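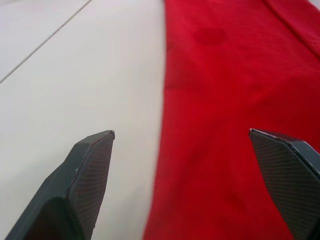 Marius Mocanu reckons the madder bath went dull because of the tank water, and wants the next one done on rainwater. Friday's pH log doesn't settle it. Alum bath was made up at 217 g, wool in for 2 hours, colour flat by mid-afternoon. Lotthorpe skeins took it worse than the Dinano.

Second bath: 500 g chopped root, soaked overnight, held under a simmer - the thermometer reads high, so correct for that.
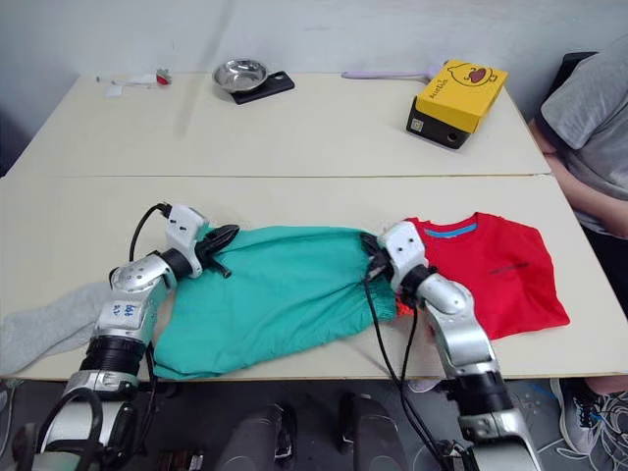 Chalk first, according to Marius, and then argue over the water. Fair point. Will split the rest into some 6 small jars, half with chalk, all on the one mordant batch.

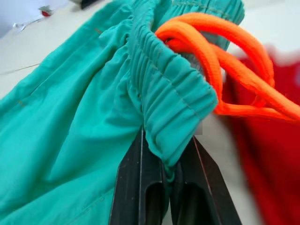

Label the jars by skein tag, grey Trajkovski ones last. Rinse and dry in the shade. Lightfast strips go up in June.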